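About Cavlow

Cavlow advises small manufacturers and care providers on whether to buy automation. Quite often our answer is no. Gunnel Kvam and Danish Gilani started the firm after years of signing off equipment that ended up under a dust sheet, and we still take no commission from anyone who sells robots.

We go to a lot of demonstrations. Most are better rehearsed than they look, so we ask to stay after the talk and watch the ordinary work. At the Staralon open day in September that meant a pair of arms over a tiled bay, a tub at the back and a spread of patterned plates.

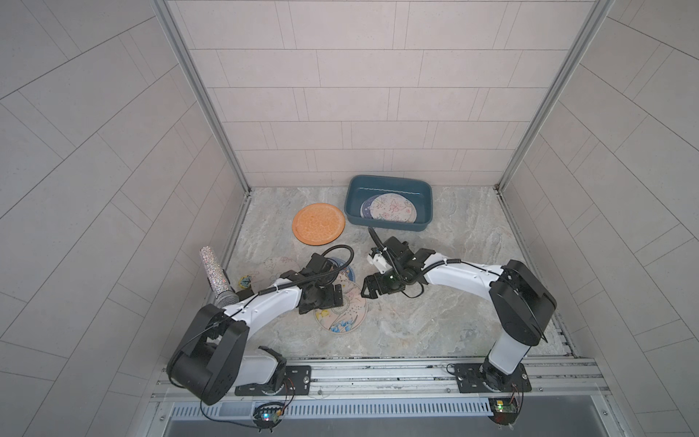 Two-arm bay with plates and tub, Staralon open day.

Shota Furukawa wrote our notes on the visit. He wanted to know who sets the items out again between runs, and how long that takes. A supplier who quotes a cycle time and leaves out the resetting is quoting half a job. He also asked to see something other than tableware, as flat, stiff things flatter a gripper. 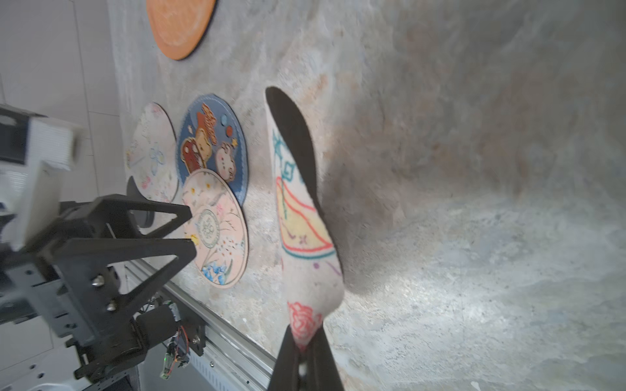
A decorated insole held up by the heel is a fair thing to put in front of visitors, but it is a long way from a shoe line running 6 days a week. We said so in the report. One good grip tells a buyer very little — we want the failures too, and the name of whoever clears them.

Darius Munteanu runs our site visits and Trygve Tangen does the costings. If you have been invited to a demonstration and would like a second opinion, we can usually send two people.

Page last updated 07/04/2026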